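# Overnight oats and set yoghurt: your questions

Most of these came in after the Kosalholm breakfast morning. Sze-wing Cheng answers them.

## Can I use quick oats?

Yes, but they go soft. Rolled oats hold their shape for two days in the fridge. Steel-cut oats need a longer soak and still have some bite, so leave them for a full night and half the next day.

## How much liquid should I add?

For one jar, use 53 g of oats and 213 ml of milk. If you add a spoonful of ground flax, put in another splash. Oat milk makes a thinner mix than dairy.

## My yoghurt didn't set. What went wrong?

Usually the milk was too hot when the starter went in, or the room was too cold. Let the milk cool until it is just warm to the finger. Wrap the pot in a towel and leave it for 8 hours without moving it. In November I give mine longer.
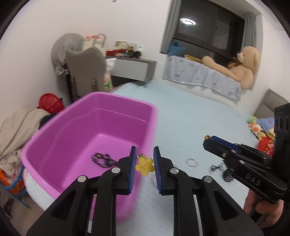 ## Can I freeze either of them?

Oats freeze well without fruit. Thaw them in the fridge overnight and stir before eating. Frozen yoghurt separates when it thaws, so keep that for baking.

## Which fruit can go in the night before?

- Grated apple, with a squeeze of lemon
- Frozen berries, straight from the bag
- Dried apricots, chopped small

Banana goes brown and kiwi turns the milk bitter. Add both in the morning.

## Is the Rungrueang mango recipe still available?

It is on the Cleltton recipe page, under cold breakfasts. The coconut version is there too. The old one called for 19 g of sugar per jar and the new one leaves it out. 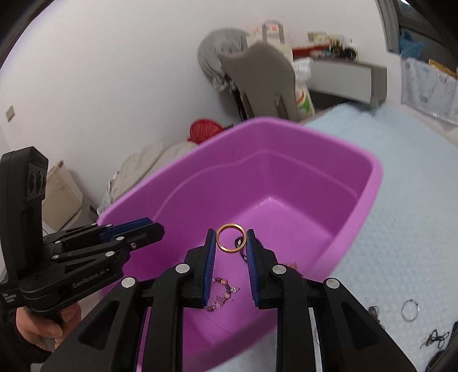

## Can I make it without dairy?

Soya yoghurt works in the oats. For setting your own, choose a soya milk with nothing added except water and beans. Almond milk stays runny unless you use a thickener.

## Where do I send a question?

Use the form on the Handovier site and put "breakfast" in the subject line. Replies go out on Fridays.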